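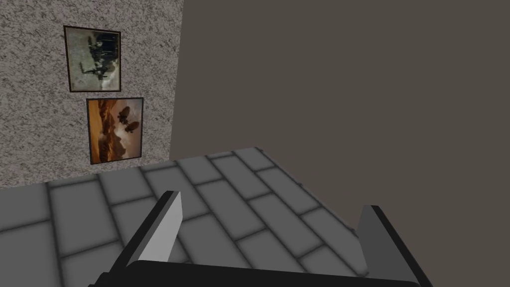
Chapter 7
When the Gripper Stays Open: Silent Faults in Simulated Work

In this chapter you will learn how a fault can pass through a whole set of runs without raising an alarm. You will read a joint log, tell a lost command from a refused one, and write a stop rule for a two-armed robot. You will need the log sheets from Chapter 6.

Most of the faults we have met so far were loud. A joint hit its limit, the controller stopped, and a message told the operator where to look. The fault in this chapter gave no message. It came up in June, during trials on the Flollasum house model, a set of simulated rooms used to test household tasks before any real machine is switched on.

The task was simple. The robot had to reach over a table, close its fingers on a small item, lift it and put it down again. The team planned 571 runs. The first 100 went well. From run 101 the fingers stopped closing, but the arm carried on with the lift and the log marked every run as complete. 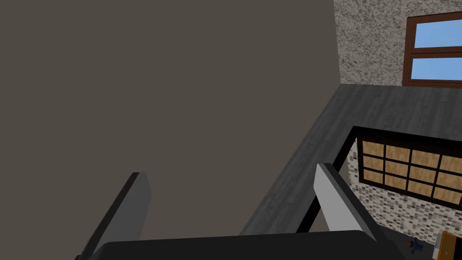 7.1 What the log recorded

The Bristent controller sent a close command and waited for a reply. The reply it got said only that the command had been received. It did not say that the fingers had moved. The task program, written by Ceteck, took the reply as proof of a grasp and went on to the next step.

Finger position was stored in a separate file – one that was opened only when a run failed. As no run was marked as failed, the file was left alone until the trials were over. It showed the same open value on every line after run 100.

7.2 Why it matters outside the simulator

In a simulated room a missed grasp costs time. On a real bench, an arm that wrongly believes it is holding something may swing through a space it should keep clear, or press down on whatever lies below.
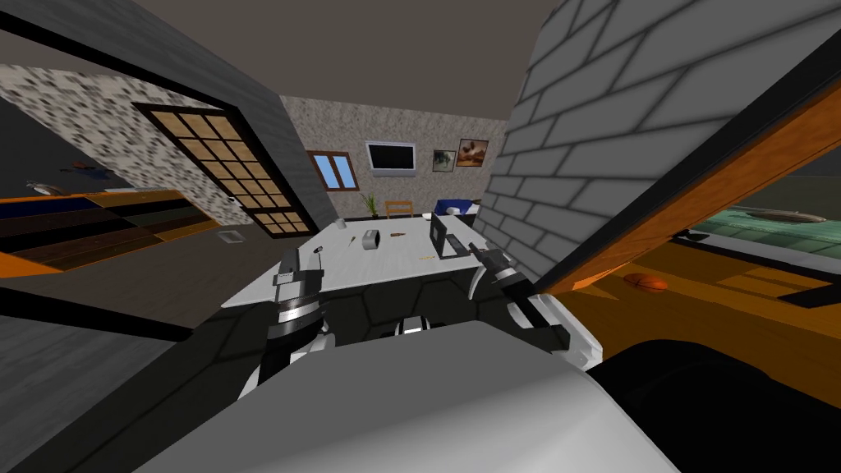 The risk grows when two arms share one table. Each arm plans its path from what it believes the other is doing, so one false report can put both in the wrong place. The Awad rule, which we use for the rest of this chapter, deals with this by asking for two signs of a grasp before any lift: a change in finger position and a change in motor load. If either is missing after 33 control cycles, both arms stop and hold.

Exercise 7A uses 3,000 lines from the finger position file. Mark the first line at which the rule would have stopped the robot.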